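Cable talk – Neston library, Saturday, October 22, 2022
notes, 2nd pass, keep it under the half hour

Start before they sit down properly. Ask who has a drawer of cables at home. Wait for hands. Then ask who has opened it this year.

My drawer first. The Dimholm move, everything tipped into one box, no labels. Spent most of a February weekend on the floor with it. Threw out a lot, kept too much. Tell the printer lead story (short version!! the long one went badly in Jakness).

Then the point of the talk – most desk mess is spare length. People blame the number of gadgets. Go look at your own desk, it's the slack. You need 2 feet, you bought 6, the rest lies around on top.

How we got here:
– desks moved away from the wall, cables didn't get any shorter
– longer one is nearly always the same price so we buy the longer one
– we tidy for visitors by shoving it behind something

Next slide, leave it up while talking, don't rush.

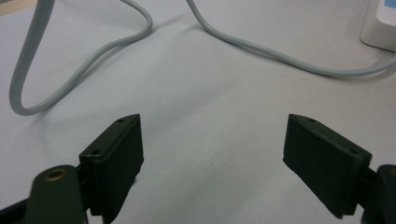
Behrouz Dehghan

One light gray cable on a pale table. Looks harmless. Look at the left side – comes down, long narrow loop, goes back up and crosses itself. That crossing is what I want them to see. Give any cable a crossing and a bit of shoving about and you've got the start of a knot. The run on the right is how I like it, a lazy curve, no sharp turns. White box in the corner, probably an adapter or a power strip.

Ask: where would you start? Somebody will say cable ties. Not yet. Ties come last.

Order of work, say it slow, they write this down:
Unplug. Follow each one with your fingers from the plug end. Undo crossings before you coil anything. Coil loose, hand-width, let the cable go the way it wants to. Soft strap, never pulled tight. Label both ends, the plug end and teh gadget end.

Do the coil live. Bring the long extension cord from the hall closet and 3 straps. Over, under, over, under. Left handers flip it. Let two people have a go, Mrs. Esfahani if she's there, she was good last time.

Safety, don't skip it – don't run a power strip while it's buried under a pile. Don't coil a cord tight and then hang a heater off it. Frayed jacket, out it goes. No tape repairs.

Questions that always come up:
Under the rug? No.
Twist ties from the bread bag? Fine for a phone lead, the wire digs in on anything you move alot.
How many spares to keep? I say 2 of each kind and mean it.

Handouts are on the chair by the door. Sign-up sheet for the February session goes round during questions, get the pen back.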